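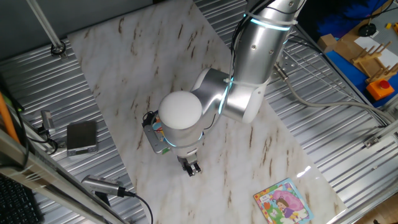 Fovis opens its gripper and controller comparison to outside firms

6 min read
74 shares

Fovis, the automation test house based in Skandent, is to let outside firms put their own grippers through the bench trial it has until now kept for its own buying decisions. The company is also releasing the results of the first full round, in which a Maruyama two-finger gripper was run under two controllers and with several camera positions.

The round took 13 weeks and covered 3119 attempts. Every attempt was logged, including the ones that were stopped by the operator, and all of them count towards the results. Firms that ask for the results will get the whole log and not a selection from it.

The main task in the trial is a children's jigsaw. The arm has to pick up a single loose piece from a flat board, bring it over the puzzle and lower it into the gap. A second task uses a thin picture book, which has to be taken by one edge and moved without bending the cover. Both are bought from ordinary shops and are replaced when they wear.

Fovis chose the jigsaw after trying machined test blocks for most of last year. The blocks gave neat figures, but customers kept reporting trouble with small flat goods that the blocks had said nothing about. A jigsaw piece is thin, has no good side to hold and will only go in one way round. If the grip is slightly off when the piece is lifted, it is still off when the piece comes down, and the piece sits on top of the gap.

"We wanted a job that anyone could look at and say whether it had been done or not," said a spokesperson for Fovis. "The piece is either in or it isn't. You don't need a chart for that, although we do have the charts."

The work surface is a glossy board with a white marble pattern, laid over the slotted aluminium table. It is a poor background for a camera. The veins can be taken for edges and the overhead lights leave bright patches on it. Fovis considered a matt grey surface and decided against it, on the grounds that most customers' counters and benches are closer to the marble than to the grey.
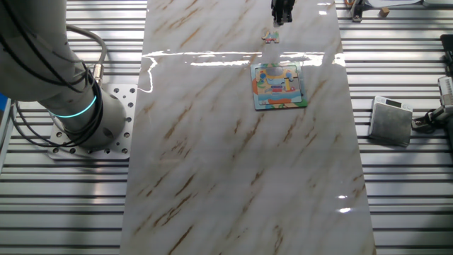 Controllers were compared by keeping everything else the same. The gripper, the fingers and the order of attempts were left alone while the controller was changed over. The first was the one supplied with the arm. The second was Clolus, a separate unit that takes over the finger commands and the last part of the downward move.

With the supplied controller, the approach was quicker and the arm spent less time waiting over the piece. With Clolus, the fingers closed more slowly and the piece moved less as it was gripped. Clolus did better on placing and worse on total time. On the picture book there was little between them, and Fovis does not recommend either on the strength of that task.

Camera position made more difference than the company had expected. A view from the side gave a better idea of how high the fingertips were above the board, but lost the piece when the fingers came between it and the lens. A view from above the table kept the piece in sight for longer and was more troubled by glare. The best results came from using both and letting the controller drop whichever view it trusted less. That setting will be the standard one for outside firms, though they may ask for a single view if that is how their product will be sold.

Two faults in the method were found during the round. The first was that the operators had got into the habit of putting the loose piece down in nearly the same spot. Positions are now drawn from a list before each session starts. The second was that a dropped piece was sometimes logged as a failed grip and sometimes as a failed placing, depending on who was at the keyboard. The rule now is that if the piece has left the board at any point, the grip counts as made and the fault goes under placing. Older entries have been gone through again and marked to match.

Finger wear was recorded but is not part of this release. The pads used in the round were all of one type, and Fovis does not think one type is enough to say anything useful. A separate round on pads is planned for October.

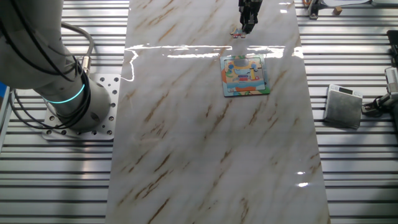

SKANDENT, 11/05/2022 - Applications for the second round are open from today. Any firm that makes or sells a gripper, a wrist camera or a finger controller can apply, and there is no need to be a Fovis customer.

A firm taking part sends the unit, its mounting parts and a written note of the settings it wants used. Fovis fits the unit, checks that it opens and closes under command, and then runs both tasks with the standard camera setting. The firm may change its settings once, after seeing the first day's log. After that they stay as they are until the end of the run.

Units must meet the following conditions:

- The unit has to be one that can be bought now or ordered with a delivery date. Prototypes are not accepted in this round.
- Suction-only units are not accepted. Units with fingers and a suction cup can be entered, and the log will say which was used on each attempt.
- Cables must be long enough to be tied along the arm with slack at the elbow.
- Power supplies and any special connectors come with the unit. Fovis will not make adaptors.
- Fingers may be shaped for thin items in general but not cut to match a jigsaw piece.

Results go to the firm first, with time to point out errors of fact. They are then published whether the firm likes them or not. A firm can withdraw before the first logged attempt, and not afterwards. The company says this was the point most argued over when it drew up the terms, and that two firms it spoke to beforehand have decided not to enter because of it.

The test bench itself will stay much as it is. The arm will be the same one throughout, and so will the board. Fovis had thought of changing the jigsaw for a new picture each time, and may still do so in a later round, but for now a firm entering will be set the same puzzle that the Maruyama gripper was.

"People ask us which gripper is best and we can't tell them," the spokesperson said. "We can tell them how this one did at this job, with these cameras, and show them the bad attempts. If your goods are heavy or round, our trial will not help you very much."

Fovis will charge a fixed fee for each unit entered, payable on delivery of the unit. There is a lower fee for university groups. Results from the Maruyama and Clolus runs are available without charge on written request to the Fovis test office in Skandent, and the scoring rules are sent with them.

Notes for editors

Fovis tests and advises on grippers, arms and vision equipment for packing and sorting work. It does not make grippers and takes no commission on sales. The Maruyama gripper and the Clolus controller used in the first round were bought at list price.

Comments

packingline_north
Good to see the stopped attempts left in. We had a trial done elsewhere and they were all taken out, so the figures were no use to us at all. Is the log a spreadsheet or something you need special software for?

Fovis test office
Plain spreadsheet, one row for each attempt.

old_bench_hand
Slower but places better is what we found with Clolus as well. I'd like to see it on something softer than card - bagged goods would be my choice.

tk_vision
Please don't drop the shiny board. Every demo I get shown is on black felt.

guest
No prototypes rules us out this time, which is a pity. Will that change after the October round?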